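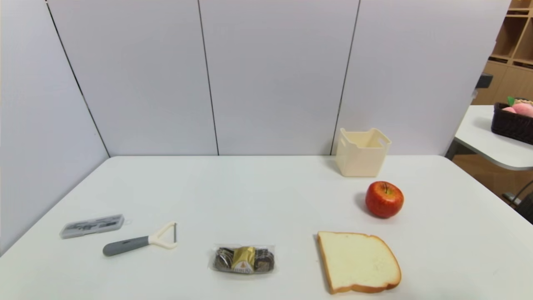

Issue 69

THE SMALL BIN METHOD
How to clear a table that has become a storage system

By Femke Van Hecke

Every flat surface in a home is a shelf that hasn't admitted it yet. You put down an apple on the way to the phone. Somebody leaves the chocolates. A slice of bread gets as far as the table and loses its sense of purpose. By Friday you're eating supper with your elbows tucked in, and the peeler is next to your fork as if it had been invited.

I have tried most of the famous cures. I've had a mail sorter, a three-tier fruit stand and a rolling cart that rolled once. What finally worked in my apartment was one small, square plastic bin with an open top and a handle cutout you can get your fingers through. Mine is cream. Yours can be any color you are willing to look at.

The method takes 20 minutes the first time. After that it takes less, unless you live with teenagers, in which case I have nothing for you.

What you need

One small open-topped bin, empty. If it already has things in it, it's a different project and you should do that one first.
A damp cloth and a dry cloth.
A trash can within reach.
A clear stretch of table to work on.

Leave the label maker in its drawer. I know you want to.

Step 1. Put the bin at the back

Stand the empty bin toward the far edge of the table, a little off to the side you reach with. People always want it front and center, and then they spend the whole time reaching around it like a houseplant. At the back it's out of the way and you can still drop things in.

Do not put anything in it yet. This is the hardest instruction on the page.

Step 2. Spread everything out

Take whatever was piled up and set it down with space between the pieces. A pile looks like one big problem, and you can't make a decision about a pile. You can make a decision about an apple.

You will probably find that there is less stuff than you thought. My own terrible heap, the one I'd been apologizing to guests for since July, came apart into a handful of objects, and one of them was a rubber band.

Step 3. Deal with the food that won't wait

Bread goes first. A slice out on its own has a short career ahead of it. If you set it down a few minutes ago, eat it or put it back in the bag. If you can't remember setting it down, you have your answer, and the trash can is right there.

Do not put loose bread in the bin. I say this as someone who did. Crumbs get down into the corners, and in a square bin there are four of those, each one just too narrow for a cloth-covered finger.

Step 4. Give the fruit a real address

An apple is fine on a table for a while, which is how it ends up staying for the season. Decide now whether your household eats fruit it can see or fruit it has to go looking for. We are a see-it household. Anything in the refrigerator drawer at my place is more or less in a museum.

If you're the same, the apple can go in the bin, on top, where it can be spotted by a hungry person. Check it for soft places first and keep anything heavy off it. If it's going in the refrigerator, walk it over there now, while you're feeling virtuous, and come back.

Step 5. Be honest about the chocolates

Packaged sweets are the easiest thing on any table to put away and the last thing anyone does put away. The wrapper keeps them tidy, so you can tell yourself they're stored. They're not. They're out.

Unopened, they go in the cupboard, or in the bin if the bin is going to the cupboard. Opened, they go in something with a lid, or in you. Keep them away from the stove and off a sunny windowsill unless you like your assortment as a single flat piece.

My friend Britt-Marie Sandberg keeps hers behind the lentils. She has two sons and has never lost a chocolate. I have used the same trick since and can only report that I know where the lentils are, too, so it has not been much of an obstacle.

Step 6. Take the peeler back where it lives

A vegetable peeler is a kitchen tool with the habits of a house cat. It turns up on the table, on the windowsill, once in my coat. Wash it, dry it properly, and put it in the drawer with the other small tools, blade pointing away from where your hand goes in.

It does not go in the bin with the fruit. You'll reach in for an apple some evening with the lights low and you'll meet it. If you really must keep a peeler in a bin, give it a bin of its own, or at least a cover for the blade.

Step 7. Open, or at least look hard at, the little clear case

Every table has one. Small, plastic, see-through, too good to throw out. They come with screws, or earbuds, or a sewing kit from a hotel in Brevham that you've never sewn with. The whole idea of a clear case is that you can tell what's in it without opening it, and yet we all set them down and walk on by for months.

If it's got something useful inside, put it with its relatives: batteries with batteries, pins with pins. If it's empty, you get to keep one. One. I used to keep all of them, in a larger clear case, and I'm not proud of that.

Step 8. Fill the bin last

Now look at what's left. This is what the bin is for: things that belong in this room, that get used every few days, and that don't leak, crumble or cut. Big pieces at the bottom, small ones on top. Stop when you reach the rim. If something's sticking up past it, something's coming out again.

Pick the bin up by the cutouts. If you need both hands and a grunt, it's too full, and you've built a second table.

Step 9. Wipe, then walk away

Damp cloth first, then the dry one. White tabletops show everything, so go to the edges and get the ring under wherever the mug was. Then leave the room. Standing around admiring a clear table is how you end up putting your coffee on it.

A few things readers have asked

Can I use two bins? You can. The second one will fill up with whatever you couldn't decide about in the first. I'd wait a month.

Does it need a lid? No. Lids are for storage, and they also make an excellent shelf, so you'd be right back where you started.

What about a basket? Pretty, but mine shed bits of itself into the fruit. Plastic you can rinse in the sink.

My husband keeps putting his keys in it. Give him the clear case from Step 7.

Next issue: the drawer under the oven, and whether we have to.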